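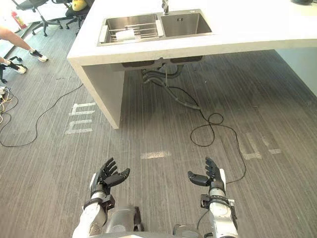

Lucian Manole wanted to know, before I'd even sat down, whether I had read the part about the culverts. I had not read the part about the culverts. "Then go read the culverts," he said, "and come back."

Energy & Land | Features | Power Lines
June issue. By our Catton correspondent

So I read the culverts. They're in the back third of the environmental report for the Zudasard line, a high-voltage transmission project that would run over the ridge above Catton, drop down to Edov Creek, cross it, and climb out again on the far side. The report is 1256 pages long. I read most of it on my couch with a highlighter and a bag of pretzels, and I'd like some credit for that, please!

I should say up front that I'm not against power lines. I like my lights on. I have a heat pump I won't stop talking about (ask my sister), and if we're all going to run our houses on electricity, the stuff has to travel somehow. Most people I talked to in Catton said some version of the same thing. What they're worried about is the road.

You can't build towers on a ridge without a way to get the concrete up there, and the way up from our side is an old logging road that washes out if you look at it wrong. The plan is to widen it, gravel it, and put new culverts in wherever a stream goes under. During construction you'd have heavy trucks on it all day. After that it gets gated and left for the inspection crews, who'd come through a couple of times a year.

I drove up as far as I could with Manole, who keeps bees on the lower slope and has lived below the road since he was a teenager. We left at six in the morning and he still thought we'd started late. He stopped the truck at a spot where the ditch had eaten its way under the gravel and pointed at it for a while without saying anything, then got back in.
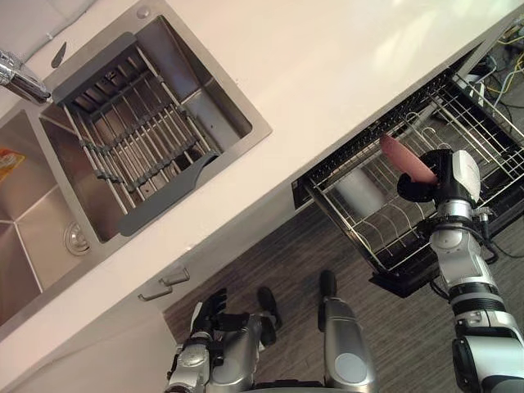 His complaint is a pretty technical one once you get him going. The culverts in the report are sized for the streams as they run now, with trees standing on both sides. But the plan also clears the trees along the corridor, and cleared ground sheds water a lot faster than woods do. More water, same pipe. When a pipe can't take what's coming, the water goes over the top of the road and takes the road with it, and all that gravel and mud ends up in Edov Creek.

The report does mention this. It's one paragraph, and it says runoff changes will be "addressed in final design." I read that phrase so many times that I started hearing it in my sleep. Final design comes after the permit, which means the county would be saying yes to the drainage before seeing the drainage.

I called Zudasard and got a very pleasant woman on the phone who told me this is how everybody does it. You don't pay engineers to draw every last pipe for a route that might move. I can see that, I really can. She also said the company would post a maintenance bond, and when I asked how much, she said that would be worked out later too - so there's a theme.

The other firm in all this is Cârstea, the engineering outfit that wrote the report. They sent two people to the open house at the school gym, and I liked both of them. The younger one had walked the entire route on foot and knew where the salamanders were. She told me she'd pushed for bigger pipes on three of the crossings and got them on one. I asked if I could print that and she thought about it for a good long time, and then she said yes, go ahead.

The public had 30 days to comment. In that time the county got 818 letters, emails and notes on the backs of things. I spent an afternoon going through the binders at the county office. Plenty of them are form letters (from both sides, word for word), but there are some wonderful ones too. One man drew a cross section of his own driveway. Somebody attached rainfall notes her late husband had kept in a series of feed store calendars, and I sat there reading those way past the point of usefulness, snow in April, "hard rain, creek loud," "creek up to second step."

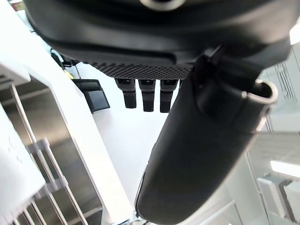
What the county can ask for

The permit isn't a plain yes or no, and I wish I'd known that going in. The county can attach conditions. It can ask to see the drainage plan before the first tree comes down. It can ask for the road work to stay out of the wet months, or for someone who doesn't work for Zudasard to inspect the culverts after big storms.

Manole's own comment asks for two things. He wants the pipes sized for cleared ground, and he wants the clearing kept back 600 feet from the creek, with taller towers carrying the wires over the trees that stay. Taller towers cost more, and people across the valley would have to look at them. One of his neighbors is furious with him over it. They're still sharing a tractor.

The hearing is at seven in the evening in the same gym, and anybody who signed up gets to talk. I've heard the older Cârstea engineer is bringing new flow numbers for two of the crossings. I'll be in the bleachers with the highlighter, and Manole says he's bringing honey for the county staff, which I've told him he probably isn't allowed to do.

We use cookies to remember your settings and see which stories get read. By staying on this site you agree to our cookie policy.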